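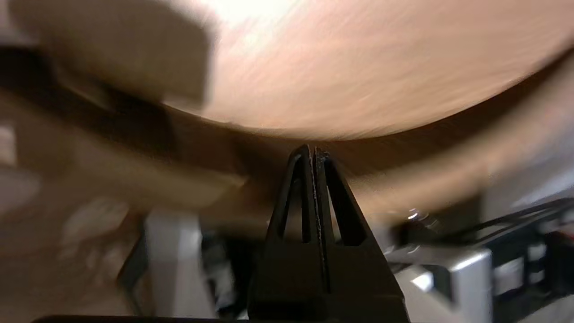

The Last Few Inches

Software that moves a robot arm across a table is a mature product. Software that decides when to close the hand is still being argued over.

May 6, 2021

The planner at Flatarholm has a hard rule about distance. Once the estimated gap between the fingertips and the nearest surface falls under a set threshold, it stops planning. Control passes to a second program that runs on different inputs, at a different rate, with a different idea of what counts as an error. The company's engineers call the transfer the handoff, and most of the bugs they have logged over the past year sit on one side of it or the other.

Flatarholm writes control software for arms that sort and stack packaging. It doesn't build arms. Its customers bring their own, usually with a two-finger gripper and a small camera at the wrist, and expect the same code to run on all of them. The product, Betari, has been in use at customer sites since November.

The first half of the job is conventional. A fixed camera looks at the work area and produces a depth map. A segmentation network separates the map into objects. The planner then searches for a path that brings the gripper to a pre-grasp pose without hitting anything, smooths the result and sends it to the arm as a timed list of joint positions. If an object moves during the search, the path is thrown away and the search starts over.

"That part is well understood," says Glória Pacheco, who leads the control group. "You can buy it, or you can write it in a few months and then spend a year on the corner cases. We wrote it."

The second half depends on the wrist camera, and the wrist camera is a poor instrument. At close range its lens can't hold focus on the object and the background together. The object fills most of the view, and when either the object or the arm is moving quickly, its surface texture turns to streaks. A curved tan surface seen from a short distance gives a feature tracker very little to work with. The fingertips are usually the sharpest thing available, and they carry no information about the target at all.

Early versions of Betari tried to repair this. A deblurring stage was placed ahead of the pose estimator, and it produced images that looked better to people. The pose estimates got worse. The network had been filling in edges that were plausible and displaced, and the estimator trusted them. The stage was removed after a week of trials.

The current version keeps the blur and measures it. For each frame the code estimates the direction and length of the streaks in a grid of small patches. It subtracts the motion the arm's own joint encoders can account for. What remains is treated as the motion of the object relative to the world, with a confidence value attached to each patch. Patches that are washed out by strong light get a confidence near zero. So do patches that overlap the gripper, which are removed by a mask computed once at calibration.

The mask has caused more trouble than its size suggests. It is stored as a function of finger opening, so the code has to know how far apart the fingers are at the instant of exposure. Gripper position is reported over a slower bus than the joint encoders, and the timestamps are assigned on arrival. On one customer's arm the reported opening lagged the image by around 30 milliseconds. With the fingers closed and still, the error vanished. During closing, a strip of finger leaked out of the mask and was read as a stationary object directly in front of the tips.

The fix was to stop trusting arrival times. A calibration routine now opens and closes the gripper several times while recording video, finds the finger edges in each image and fits a single delay value to the two signals. The value is written to the arm's configuration file and checked at every startup.

Contact is handled separately. Betari has no fingertip force sensor to rely on, as many of its customers' grippers don't include one. It watches motor current and compares it with a model of the current expected for free motion. The controller runs at 400 hertz, and 2 consecutive samples outside the band are enough to stop the approach. A higher count gave fewer false stops and more crushed cartons. Customers can change the setting, and the log records when they do.

Cardboard is an awkward material for this method. A thin panel bends before it pushes back, so the current rises gradually and the threshold is crossed late. Round containers add a second difficulty. If the fingertips arrive below the widest part of the curve, closing them tends to push the container away, and the current trace looks much like a successful light grip. Betari checks for this by comparing the finger opening at contact with the width the planner expected. A mismatch sends the arm back to the pre-grasp pose.

Most of the engineering time now goes into a tool that customers don't see. Yan is a log viewer. It places joint states, wrist images, motor currents and planner decisions on a single timeline and lets an engineer step through an attempt one control cycle at a time. It also replays recorded inputs through a newer build of the controller and marks the first cycle at which the two outputs differ.

Replay has limits. Once the new controller issues a different command, the recorded images no longer match what the arm would have seen, and everything after that point is guesswork. Yan shades that region gray and refuses to compute statistics over it. Pacheco says the refusal was added after two engineers reported improvements that came entirely from the gray region. One of them was her.

The group's next release, Clidwood, moves the handoff itself. The distance threshold goes away, and the planner and close-range controller run together for the whole approach, each submitting a velocity command with a covariance. A small arbiter blends them according to stated uncertainty. In simulation the arm no longer pauses before the final descent. On hardware it sometimes oscillates when both programs report high confidence and disagree, and the group has capped the blended speed until the covariance estimates can be made more conservative. The cap is a single constant in the arbiter, and there is an open ticket to remove it.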